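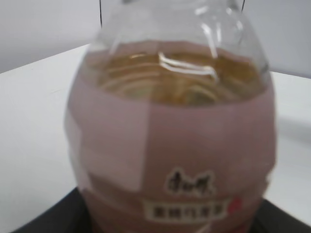 Un taux de réussite ne dit rien de la sûreté d'une cellule. Sur 926 cycles de débouchage à deux bras, Tratwood a relevé 7 arrêts pour couple excessif et 5 renversements. Le rapport de juin 2025 classe les premiers en « défaut » et les seconds en « incident mineur ». Je soutiens l'inverse. Un arrêt sur couple prouve que la surveillance fonctionne. Un renversement signifie que le contrôleur a jugé stable une prise qui ne l'était pas, sans émettre d'alarme.

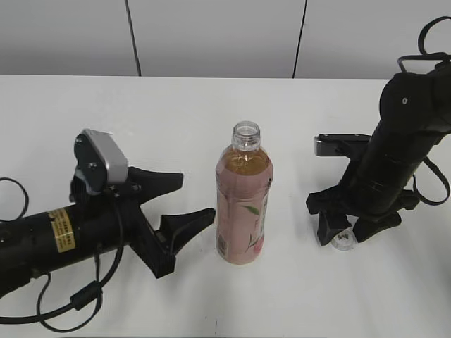
Poste de débouchage à deux bras : bouteille ouverte entre les pinces, bouchon sur la table.

Naheed Janjua objecte qu'un liquide alimentaire ne blesse personne. Soit. Mais la même commande de préhension sera reprise chez Wikach pour des flacons de solvant, avec un seuil de glissement inchangé. Il faut imposer un arrêt dès la perte de contact d'un doigt, quitte à perdre 10 % de cadence, et consigner chaque récipient ouvert laissé sans maintien comme un état dangereux.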